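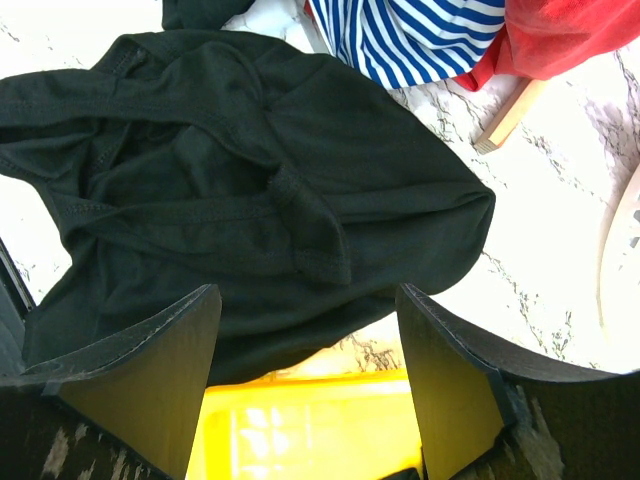 Re: Worn pads on the folding arm, replace or turn?

Dear Nayeli, dear all,

Sorry to be slow with this, I had to find my old notes first (they were in the drawer with the spare fuses, of course). Nayeli wrote:

> Our arm has started letting go of T-shirts on the way to the bin.
> The pads have gone pale and patchy in places and the top rims of
> the fingers are scuffed. Do I need new fingers, or only pads?
> And does anyone else pick dark cotton off marble?
> Nayeli Ledesma, Bramari

Only pads, I should think! Scuffs on the outer rims are nothing to lose sleep over unless they are rough enough to snag. Run an old pair of tights along them and you'll soon know. The pads are another matter, and I would change both sides together, even if one looks better than the other.

What we do at Flokora, for what it's worth:

Park the arm with the fingers wide open and switch it off at the wall, not just on the screen. Peel the old pad from the bottom corner, slowly. Wipe off every bit of the old glue and then leave the finger alone for 30 minutes. I know, it's dull, have a cup of tea. Press the new pad on from the middle outwards, and close the fingers on a folded tea towel overnight.

Afterwards do the zero again. We skipped that once, and the arm spent a whole morning pinching air just above the counter. Our last set went on at cycle 205 of the November log and I look at them every 500 picks now.

As for black cotton on marble, yes, all the time. Go for a thick fold or a hem if you can, and keep the bin a little below the counter so that a sleeve can't catch on its rim.

Do tell us how you get on, and shout if you're short of pads, I have a few spare.

Warm wishes,
Jana Ackermann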